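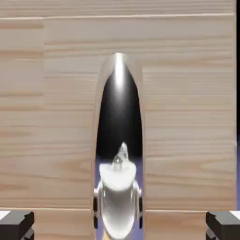

Figure 2.1 A polished, mirror-like object with a rounded top, upright before a light wooden surface.

Chapter 2
Changing from One Sport to Another

Janka Jireš rowed for the Fluvisholm club until she was 25, and then she began to race on a bicycle. Her legs and lungs were ready for it — her sense of balance was not. In her first season she fell in almost every race with a wet corner.

In this chapter we ask which abilities an athlete can carry into a new sport, and which must be learnt again from the start. We begin with endurance. Section 2.2 then follows her training diary from November, when she rode 300 kilometres.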